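Still waiting on the robot that does the dishes

My sister-in-law Sylvie Ouellet sent me another one in July. You know the kind of video I mean. A kitchen with nothing on the fridge, soft piano, and a robot folding a tea towel with the care of a museum curator. "Your days are numbered," she wrote, meaning my days of complaining about the dishes, I think.

I watched it twice and then went and did the dishes, by hand, in the grey water, as usual.

I should say where I'm coming from. I spent 20 years in a packing plant, most of it on the line and the last stretch looking after the line, so I'm not frightened of machines and I don't think they're stupid. I've got a lot of affection for a good carton erector. But I have cleaned up after enough of them to have a feeling for the distance between a machine that does a thing in a demonstration and a machine you can turn your back on.

What the plant taught me

At Brukholm we had an arm that took jars of pickled beets off one belt and put them in trays on another. It was lovely to watch. It did the same jar, from the same spot, to the same hole, all shift. Then purchasing changed the lid to save a bit of money, and the new lid was a hair shinier, and the arm started closing on air. Judit Csonka stood beside it for the better part of a month with a broom handle, nudging the jars over to where it thought they were. Nobody upstairs ever put Judit in the brochure.

Now think about your own kitchen drawer. Think about the thing with the corncob holders in it, and the birthday candles, and the elastic bands that came off the broccoli. There isn't a shift at my house where the same item sits in the same spot twice. The spatula lives in three places depending on who unloaded.

When people tell me household robots are just around the corner I want to ask which corner. I heard it when I was a teenager and I heard it when the round vacuums came in. We own one of the vacuums. It's fine. It does the hall. It also eats the fringe on the good rug and has to be carried up the stairs like a cat, and I'd guess I spend 10 minutes getting the floor ready for it each time, picking up the very things I would've liked somebody else to pick up.

The price of a clean counter

Zoltán Bíró, who I used to work with and who follows this stuff much more closely than I do, went to a trade show in the spring and saw a counter-clearing machine from an outfit called Lorka. He timed it on his phone. One mug, one bowl, one spoon, from the table to a rack: 528 seconds. It dropped the spoon and a young fellow in a company vest put it back on the table. Zoltán was quite moved by it, mind you. He said the part where it reached for the bowl and stopped, and backed up, and tried from the other side, made the hair on his arms go up.

I believe him. I also believe I could have cleared that table, wiped it, and been sitting down with a cup of tea for more than 500 of those seconds.

He says speed is the easy part and will sort itself out. Maybe. The carton people said the same about jams.

What's hard, according to people who'd know

I did try to be fair. Irena Żak, my neighbour's daughter, works on gripping for a small company, and she was patient with me over a very long coffee. I'd gone in thinking the trouble was the thinking. She said a good deal of the trouble is the last couple of centimetres. You and I pick up a grape without looking at it. We feel it roll, we give a little, we close up on it. Most of the machines she works with have two stiff fingertips and a camera, and they have to work out from looking what we get for free from skin.

A lot of the practice is done in simulation too, in a made-up room inside a computer, so that nothing gets smashed and the thing can try all night. I hadn't known that. She had a still from one on her laptop, seen from the gripper's own end, and I had a good long squint at it. There's a small shiny red thing off beside the gripper, partly hidden by it, and nothing at all between the two fingertips. What got me was the shadows. They're all over the wood-looking surface, and the arm throws one of its own across the blue, so it has its own shape to contend with as well as whatever it's after.

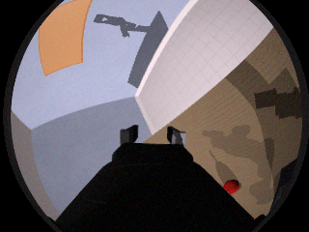 So, can they do chores yet?

Some, if you'll do the other half. I'd say a machine can do a chore when you can leave the house while it's being done. By that rule the dishwasher passes, the washing machine passes, the dryer passes, and the vacuum gets a pass on the hall only. The towel folder I'd want to see with my towels, one of which has been a dog towel since before the dog.

Aranka Pintér wrote in after my last post on this to say I'm being a grump and that her father, at 70, would give a lot for something slow and clumsy that could pick his pills up off the floor. That's a fair point and I've been chewing on it. Slow doesn't matter much when the other choice is waiting for somebody to drop by. I'd still want to know what it does when the pill has gone under the stove.

Sylvie has promised me another video. I've told her to send one where the sink is full.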